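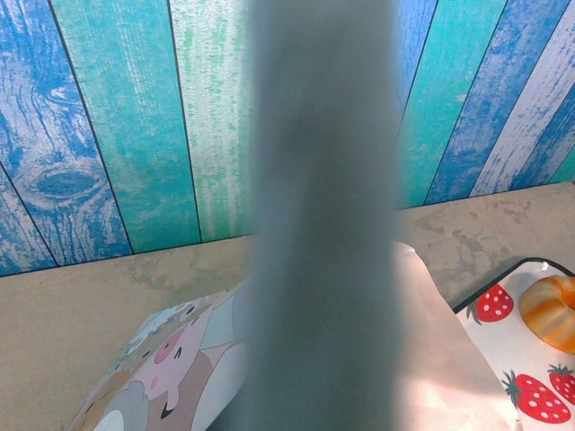
Fetis and the frozen camera: what went wrong with my tidy-up arm

Saturday, July 20, 2019
By the Fetis project, Etthorpe

Search this site
Enter keywords
Go

So the plan for the semester was a robot arm that could tidy a tabletop. You put some everyday stuff in front of it, it works out what's what from a camera on its wrist, and it picks up the thing you asked for and puts it somewhere sensible. I called it Fetis. For a good few weeks it was going so well that I'd started writing the smug version of this report. Then it tried to push a tray through the back wall, and this is the other version.

The setup

Fetis is a second-hand arm from the store room at Skakasthorpe (our workshop building, for anyone marking this who hasn't been out there) with a parallel gripper and a tiny camera on the wrist. The control program is called Do. It's called Do because the first command I wrote was "do" and I never got around to renaming it. Do takes each camera frame, finds the target, works out how far off-centre it is, and nudges the arm that way. Repeat until close enough, then grip. It's a simple loop and I was pretty proud of it!

The table is beige and up against the blue and turquoise plank wallpaper, and I went a bit overboard with the objects. There's a pouch covered in cartoon animals (the pink pig is the best one), a white crinkly bag, and a tray with a black rim and a strawberry print liner. The main target is a golden-orange ring that I've been calling the donut, although there's a decent case for it being a tiny bundt cake. The strawberries were there on purpose. I wanted a busy, colourful background so that finding the donut would be a proper test, and it was. Early on, Fetis was very keen on picking up printed strawberries, and you can't pick up a printed strawberry.

The other annoyance is the gripper finger. It sits right up the middle of the wrist view as a big grey blur, so whatever you care about is always on one side of it or hiding behind it. I handled that by having Do remember where the target was last seen and carry on for a moment if it went out of sight. Remember that bit, it matters later.

How it was going

I logged 952 pick attempts before the incident. 79 of them failed, so that's a success rate of 92 percent once you round it, and I was stoked. Most of the failures were boring. The gripper closed too early, or it caught the rim of the tray, or it slid off the donut because the outside is curved and the fingertips are hard plastic. The bag was the worst object by miles. It changes shape every time you look at it, and I ended up only using it as something to get in the way.

The incident

I was doing a batch of donut picks with the tray on the right. Fetis came down toward it like normal, and then it just didn't stop. It kept going right and down at the same steady speed, got a finger against the tray, and started shoving. The tray went back until it hit the wall and the arm kept leaning on it. I could hear the motors getting higher and higher. I went for the stop button, and this is the part I'm least happy about: the stop button was on the far side of the arm. I'd moved it there to make room for my laptop. So I reached across in front of a moving robot to stop it, which is exactly the thing the lab induction tells you not to do, and I did it without thinking at all.

I wasn't hurt. The tray has a bent corner, one fingertip cracked, and the wallpaper has a dent in it that I've reported and offered to fix.

What was really happening

My first guess was a motor fault and I wasted a whole afternoon on it. I swapped the cable on the shoulder joint, ran the joint tests, and got clean results every time. Then I looked at the saved frames from that run (I should have started there) and they were all the same picture. I don't mean similar. They were identical down to the last pixel, one after another, right up to when I hit stop.

The camera had frozen. The USB plug at the wrist had been working loose from all the bending, and when it dropped out for a moment, the camera library didn't give an error. It just handed Do the last good frame again, and again, and again. In that frame the donut was off to the right, so Do said "go right a bit". It went right a bit, looked at the same old frame, and said "go right a bit". You can see where this is heading.

I'd thought I was covered, too. I had a check for the target going missing because of the finger problem. But the target wasn't missing! As far as Do could tell the donut was in plain view the whole time. I'd spent ages planning for the camera seeing nothing and no time on the camera seeing something old.

There was meant to be a force limit as well. I'd set it to 15 newtons in the settings file, and then in week three I'd commented out the line that reads it, as it kept tripping on the bag. I never put it back. I found my own note next to it saying "temporary".

Fixes

Every frame now gets a timestamp and a counter. If the counter doesn't go up, Do stops the arm before the next move. I tested this by pulling the plug out mid-run with the donut off the table and the speed turned right down, and it stopped each time I tried it.

The force limit is back on, and Do won't start if it can't read the value. The bag still trips it now and then. I've decided I can live with that.

There's a box drawn in software around the space Fetis is allowed in, and it ends well short of the wall. One of the tutors suggested this in the very first week and I said I'd get to it.

The camera cable has a proper clamp and a bit of slack in it so the plug doesn't take the bending. This took ten minutes and a cable tie.

The stop button is on my side of the table, screwed down so I can't shift it for a laptop. I also filled in an incident form at Etthorpe, and that was less scary than I'd built it up to be.

What I'd still like to do

I haven't rerun the full set of picks since the changes, so please don't take the success rate above as the number for the current version. It'll probably come out a bit lower with the force limit back on. I want softer fingertips for the donut, and I'd like a second camera off to the side so there's one view without a finger up the middle of it. Both of those are on the list for September, along with a new tray.

If you're borrowing Do for your own project, get the version with the frame counter in it. The older one is still sitting in the shared folder and I need to take it down.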